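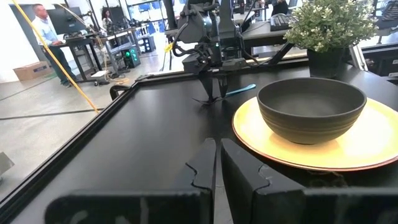 Left wrist cam on the two-arm cell, bowl and plate out, spatula waiting its turn.

19th January

Well, I finally got the left arm sorted, and I'm writing it all down tonight while I still remember which screw went where. Future me, you're welcome.

So the trouble goes back to October, when Arkinside shipped us the new fingers with the wavy inside edges. I liked them straight away (they look like someone took a jigsaw to a pair of chocolate bars) and they grip beautifully, but the left pair never closed quite true. One finger always got there a hair before the other. You wouldn't notice on a bowl. You'd certainly notice on something thin like the spatula, because it would get nudged sideways before the second finger arrived, and then the whole grasp came out crooked. I'd been fudging it in software for weeks, adding a little offset here and a little offset there, and every time I rehomed the gripper the offset was wrong again. Very annoying! Amber kept telling me to take the thing apart and I kept telling her I'd do it after lunch.

Today I did it after lunch.

Fingers off first, which is four little cap screws each and a lot of muttering. The left carriage had a smear of old threadlocker dried up behind the mounting face, so the finger was sitting proud on one side and tilting as it went in. I could feel it with a fingernail once I knew to look. Scraped it off with a plastic pick, wiped everything down with isopropyl, put a dab of the Nomesine grease on the rails (tiny dab, I overdid it last time and had fluff stuck in there for a month) and bolted it back up. Then I found I'd left one washer sitting on the bench, so off it all came again. Grr.

Homing took three goes. The first one stopped early, the second was fine but I'd forgotten to clear the old offset so the numbers were rubbish, and the third came up clean. I ran 60 open-and-close cycles with feeler gauges handy, checking every so often, and both fingers landed together every time. I was so pleased I made Hina come and look, and she was very nice about it considering it's a gripper closing.

The wrist camera was next. Any time the fingers come off, the view shifts a smidge, so I redid the calibration while I was at it. I like having both tips showing at the bottom of the picture with the dark of the table between them, and the far arm well in view. The old calibration file is saved under the Cheema folder in case I've made a mess of things, but the new one looks better at the edges, where the colours on the plate rim used to smear a bit. 22 poses, none thrown out, and I didn't have to chase a single one.

Cables are still my least favourite part of this cell. The loops at the wrist on the other arm want re-dressing before they rub, and I'd like a proper sleeve over them instead of whatever I've got lying about in the drawer. Grastetti sells one in the right diameter, but the quote came back at $163 with shipping, which seems a lot for a tube. Amber reckons we can get by with spiral wrap. She's probably right, but spiral wrap always catches on something at the worst possible moment, and I'm the one who has to untangle it! I also want to reroute the yellow one, which has been bugging me for ages.

The plant lives on. I did move my coffee well away from the table, after last week, and we shall say no more about that.

Still to do: torque check on the finger screws in the morning once the new threadlocker has cured, same strip-down on the other gripper (I bet it's got the same gunk behind it), and write up the homing steps so Hina isn't relying on my scribbles. I should order more cap screws too. I dropped one behind the tool chest and I'm not moving that thing for a screw.

Home late, leftover curry, feet up. My hands still smell of isopropyl.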